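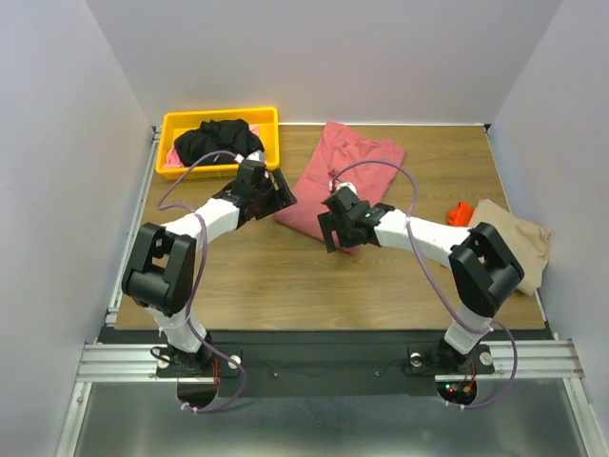

Figure 4. Three resting states on one tabletop: a black garment crumpled in a yellow bin, a pink garment loosely folded near the center, and a tan cloth in a mound at the right edge.

4. Resting States Between the Bin and the Pile

4.1 Why the middle of the job matters

Most household studies of laundry record two points: when clothes come out of the wash and when they go into a drawer. The time between is treated as one step, usually called "folding." The diaries from Plorness and Fletlow show that this step has several parts, and that garments can sit in one of them for hours. A shirt may be lifted from the bin, shaken out, laid down, left, and picked up again after supper. In this section we describe the states a garment passes through while it waits and how we coded them.

We use the term resting state for any condition in which a garment lies still with no hand on it. The term says nothing about whether the person is finished. A garment in a drawer is at rest, and so is one dropped over the back of a chair.

4.2 Coding

The 60 households in the study kept a written diary of their folding sessions during August. Each household was asked to pick garments from an ordinary load and note where each one lay whenever they stopped or changed tasks. After incomplete entries were removed, 400 garments remained, 200 from each town. All entries were coded with the Dlamini scheme, which we shortened from its full form to four states.

Contained. The garment is inside a bin, basket, or bag and has no deliberate shape. The black garment in Figure 4 is contained. It fills most of the bin and covers nearly all of a piece of pink fabric, which shows only at the left end. This kind of covering came up often in the diaries. People wrote that they had "lost" a sock or a child's top that was under something larger.

Loose. The garment is outside any container and has no deliberate shape. The tan cloth in Figure 4 was coded as loose. It lies partly over the side of the table. We did not make a separate code for items hanging over an edge, although two of our coders asked for one. Small items were coded in the same way as large ones when they could be identified. Where they could not, as with the small orange item behind the tan cloth, the entry was marked "unclear" and left out of the totals.

Part-shaped. The garment has a rough outline that looks deliberate, but wrinkles or uneven edges remain. The pink garment near the center in Figure 4 is part-shaped. Its outline is close to a rectangle, the lower edge runs at a slant, and the surface is wrinkled.

Shaped. The garment is folded or rolled to the household's own standard and needs no more work before it is put away. No item in Figure 4 was given this code.

The line between part-shaped and shaped gave us the most trouble. Coders working only from a written entry had to rely on the words the household used, and "folded" was used for both. We settled this by asking each household to describe one item it would call done. In some homes a towel had to be folded in thirds with the edges turned in. In others a T-shirt folded once and laid flat was done. A garment was coded as shaped only if it met the standard of the home it came from. This means that the same fold could be shaped in one home and part-shaped in the next, and we accept that.

4.3 Surfaces

Where a garment rests has a strong effect on what happens to it next. Beds and tables were the most common surfaces in both towns. Beds have room for a whole load, and people who used them tended to empty the bin in one go. The load then turned into a single pile of loose items, and the diary entries for these sessions mention digging and turning things over. A bed also has to be cleared by night, and several households wrote that unfinished clothes went back into the bin at bedtime.

Tables were used in another way. Most people who worked at a table kept the bin on it or next to it and took items out one or two at a time. The tabletop was split into areas, though few people described them as such until asked. One area held the bin, one was kept open for folding, and anything set aside went toward an edge. The household coordinator for the Amum apartments in Fletlow, Petronella Motaung, reviewed these entries with us and pointed out that the edge items were mostly things people did not want to deal with: fitted sheets, odd cloths, and anything that needed mending.

The size of the open area seems to matter more than the size of the table. A large table with a bin in the middle leaves two small spaces, and entries from these homes mention sleeves and hems hanging off the side. A bin placed in a back corner leaves one larger space. We did not measure tables, so this remains an impression from the diaries.

4.4 Moves backward

The Dlamini scheme assumes that garments move forward from contained to shaped. Our entries show many moves the other way. A part-shaped garment became loose when it was pushed aside to make room. A loose garment became contained when the bin was used to clear a surface. Garments in thin or slippery fabric moved backward more than those in heavy cotton, and households often said that they saved such items for last.

The most common reason given for a backward move was a change in what the surface was needed for, such as a meal or homework. The second was finding a matching item. People opened up a part-shaped garment to put it with its pair or to check a size label. Eight households said they refolded everything at the end of a session as a matter of habit, and we kept their entries in the totals.

4.5 Limits

The diaries depend on people stopping to write, and stopping to write may itself have left garments at rest that would otherwise have been finished. We have no way to correct for this. Items that went straight from the bin to a hanger were not recorded, so shirts and dresses are underrepresented. Color and fabric were noted only when the household chose to mention them. The comparison of the two towns is given in Section 5.

Last updated 2/20/21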